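The Visitors' Day at Pladport

In accordance with the practice of the Institute, a record was kept of the visitors' day held at Pladport on 25 May 2025. The record was entrusted to Krystyna Czerwiński, who had kept the minutes of the governing council for many years and who had been told that the same style would serve. It did not entirely serve, and the pages she submitted in the following week were longer than required.

The doors were opened at the appointed hour. Visitors numbered 113, and each was issued a badge in one of two colours, green for residents of the district and white for all others. Mrs. Czerwiński noted that the green badges ran out early and that several residents of the district were obliged to be others until the afternoon.

The Director, Kosmas Stamatopoulos, gave the address of welcome. He thanked the town for its patience during the works on Letora Street. He stated that the programme known as Gridero had completed 621 trials since January and that its purpose was to teach a pair of arms to work together on small objects, a matter in which, he said, the human infant remained well ahead of the Institute. This was received with laughter. He then declared the laboratory open and was seen to look for his glasses, which were on the lectern.

The party was divided into groups and conducted along the lower corridor. The second group was led by Ailbhe Madigan of the technical staff. It included a retired watchmaker, Till Lammers, who had come by the early bus with his granddaughter's lunch in his coat pocket, the granddaughter having decided at the last moment to stay at home.

Mr. Lammers had repaired watches in the same shop for 50 years. His hands had begun to shake in the last of them, and he had closed the shop without a notice in the window. He did not mention this to anyone in the group. It is known to the record only because he told Mrs. Czerwiński at the tea table, and she wrote it down before considering whether she ought to.

In the demonstration room the visitors were seated in three rows before a large screen. Ms. Madigan explained that every exercise was first carried out in simulation, and that the physical arms next door would be shown after the interval. She asked that questions be held until the end. Mr. Lammers asked whether the arms could feel what they were holding. Ms. Madigan replied that the simulated ones were given numbers for it, and that whether this amounted to feeling was a question for a different department.

She then opened trial 339 and brought the two arms to a stop above the brown table, the grippers close together, a red sphere at the fingertips of one and something small and blue inside the fingers of the other.

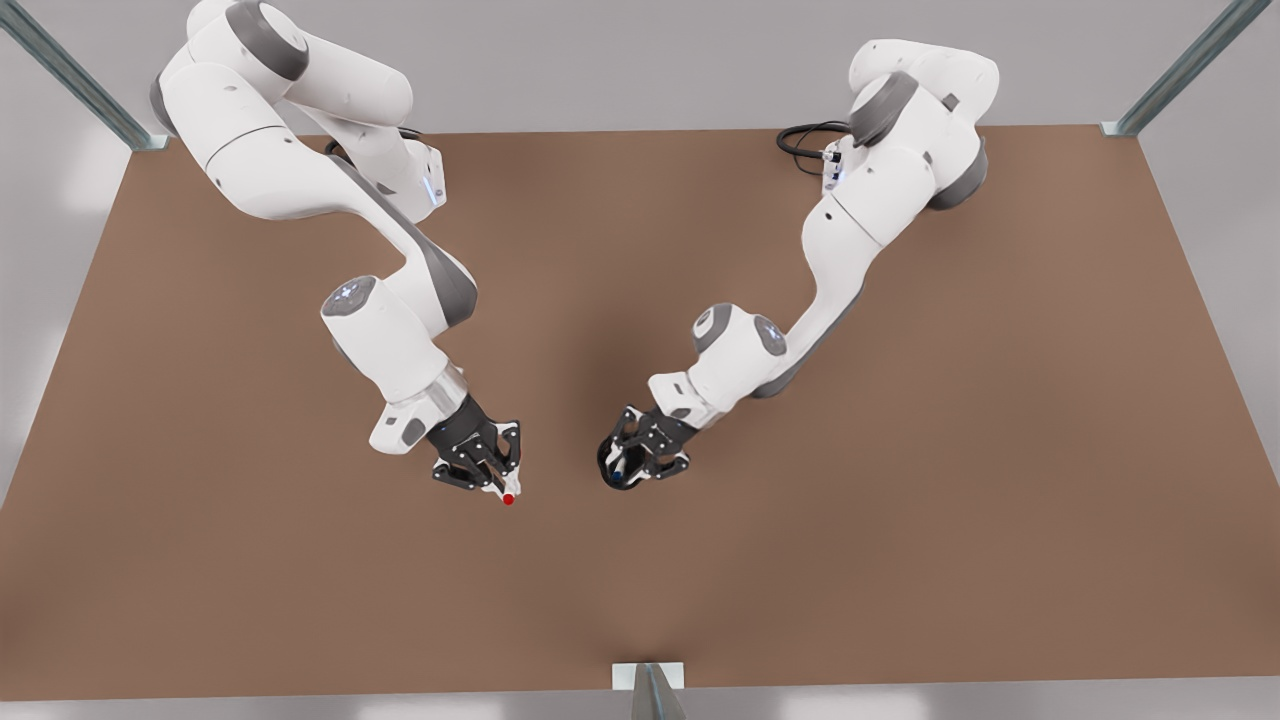 The room was quiet for longer than the schedule allowed. A boy in the front row wished to know which arm was the boss. Ms. Madigan said that neither was, and that this was the hard part.

Mr. Lammers had risen from his chair. He remarked that the gap was the thing to watch. When he had trained apprentices, he said, he had always been able to tell from the space they left between their two hands whether a part was going to end up on the floor. Too much room and the hands were strangers. Too little and they were afraid. He considered the screen for some time and said that this was about right — perhaps a hair wide.

Ms. Madigan wrote this on the back of her programme. She was asked later by Sofia Stefanou, the head of the section, whether the remark could be expressed as a value, and she said that she intended to try.

The group was by then well behind, and the third group could be heard in the corridor. Mr. Lammers asked if the trial might be continued before they left. Ms. Madigan put her hand on the key and then invited him to press it himself. He came forward between the rows. His hand shook, and he steadied it at the wrist with the other, leaving very little room between them, and pressed.

The remainder of the afternoon proceeded as printed. Tea was served in the Negash Room. One umbrella and a packed lunch were handed in at the front desk, and the lunch was claimed.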